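3.2 Made-to-order production and the waiting time of the customer

The second group of firms in our study sells jewelry that does not exist at the time of the order. The customer chooses a model on the website, gives a ring size and a metal, and pays the full price. Only after the payment is the wax pattern printed and the piece cast. In this section we consider how the firms speak about the waiting time, and how the customers understand it.

Harkeck, the oldest firm in the group, was founded in 1947 as a repair shop for watches and chains. It kept a stock of finished rings until it changed to printed patterns. The owner described the old stock as "money asleep in a drawer". At present the firm keeps 20 sample rings in brass, one for each of its models, and these are not for sale. Fledumell and Breathnach have never kept a stock. Both began as online shops, and both send the casting work to Stilleck, a foundry which also serves other sellers.

We collected the product pages of the three sellers on June 15, 2021, and compared the promised delivery time with the order records which the firms gave us. The records contain 500 orders. A promise was counted as kept when the parcel left the workshop within the period written on the product page. The time in the mail was not included, as the firms have no influence on it.

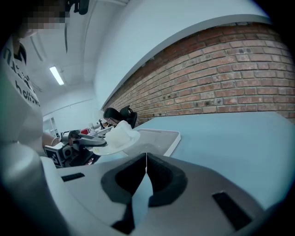
Fledumell objected to this rule when we presented it: a customer counts the days until the box is on the table, and for her it makes no difference whether the ring was late in the foundry or late in the mail. We accept that this is a fair remark. For 300 of the orders the date of arrival was also known, and we repeated the comparison with this date. The order of the three sellers stayed the same, but the distance between them became smaller.

The wording of the promise differs more than the time itself. Harkeck writes one fixed number of working days. Fledumell gives a range in weeks, and Breathnach writes only that each piece is "made for you" and names the period on a separate page about shipping. The complaints in our material are mostly about this last form. Customers did not say that the period was too long — they said that they had learned of it after paying.

A second difference is the treatment of changes. A ring size can be changed without cost as long as the wax is not printed. At Harkeck the customer receives a message before this step. At the other two sellers the step happens at Stilleck, and the seller learns of it only when the weekly list arrives. A request for a change may therefore come too late without anyone having made a mistake. 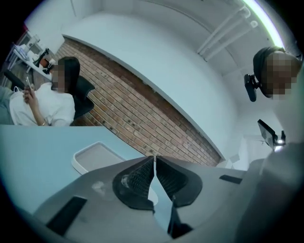

Figure 4. Hand-held gripper with black finger pads, beside a light-blue tabletop.

The busiest period also needs a comment. In September, Stilleck closes for maintenance of its furnaces, and orders from both online sellers are collected until the work begins again. Neither product page mentioned this at the time of our collection. Harkeck, which casts in its own workshop, showed no such delay, although its records for that month are few and we do not want to build too much on them.

We also asked the firms whether a shorter period would bring more orders. The answers were careful. Breathnach believed that a part of its customers see the waiting as a sign of handwork, even when the pattern comes from a printer. Whether the customers share this opinion cannot be decided from order records, and we return to it with the interview material in Section 4.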